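Simdale, 2018-10-05

Hamum opens zip line course above Herbridge

Hi everybody! I run bookings at Hamum, and I get to share the news I've been sitting on since February: our new zip line course on the hill above Herbridge is open. It has 6 lines, and the longest (we call it the Dobre) takes you 176 yards over the river. I've ridden it 17 times and I still yell every single time!

You don't need any experience. Our guides fit your harness, check it twice, and walk you through a low practice line first, so your knees have time to stop shaking. The whole thing takes a morning or an afternoon, and the ride costs $47 with gear included.

Booking is open online now, or just drop me a line. 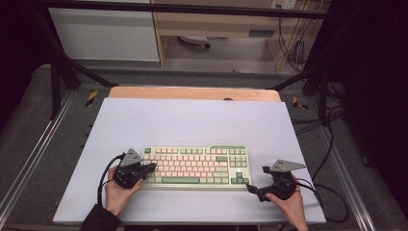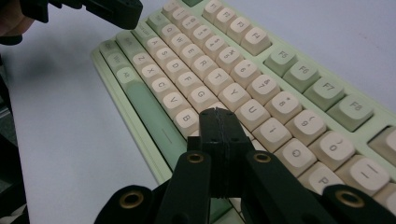
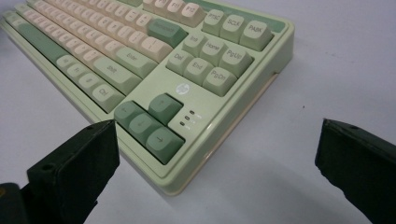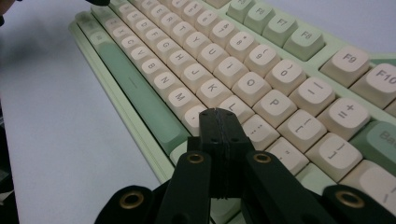

One of our first riders wrote to us that she had been scared of heights all her life, cried on the platform, and then asked to go again before she'd even unclipped. Her only complaint was the climb back up, which is steep, so please bring good shoes (sneakers are fine, sandals aren't).

We're running every day until the first snow, wind permitting. Groups from Simdale can ask me for a ride up on our bus, which leaves from the Hamum office.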